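Tags: datasets, text, recipes

# Etden Home Drinks Corpus

A collection of 1,011 short drink recipes written out by home cooks, in plain text. Syrups, cordials, iced teas, punches and milk drinks are included. Alcohol is not.

## Contents

- recipes.csv — one row per recipe
- units.csv — 34 household measures, with milliliters where we could settle on a value
- notes.txt — spelling choices and known problems

Each row has a title, an ingredient list, the method as the writer gave it, and a serving count. The serving count is blank in 454 rows. We did not guess.

## Measures

"Cup" is the hardest word in the set. Some writers mean the US measuring cup, others mean whatever they drink from. We kept the word as written and added a column, cup_type, with the values "measure", "vessel" and "unclear". The same goes for "splash" and "pour", which have no value in units.csv.

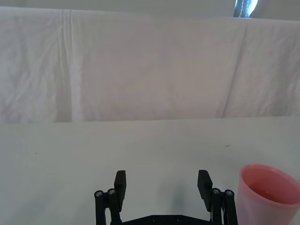
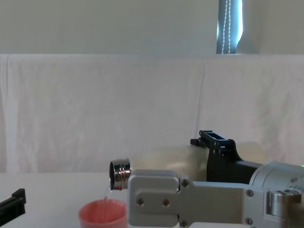

Xuelian Yuan wrote in to say that "glass" needs the same treatment as "cup", and that in the cordial recipes it nearly always means the vessel. A glass_type column is planned for the February release.

## Known problems

Nine recipes appear twice under different titles. Fractions typed as single characters were lost in the first export and put back by hand — please report any that look wrong.

## License

Free to use and change with credit to the Etden corpus.

Contact: use the issues page | © Etden Home Drinks Corpus | Back to top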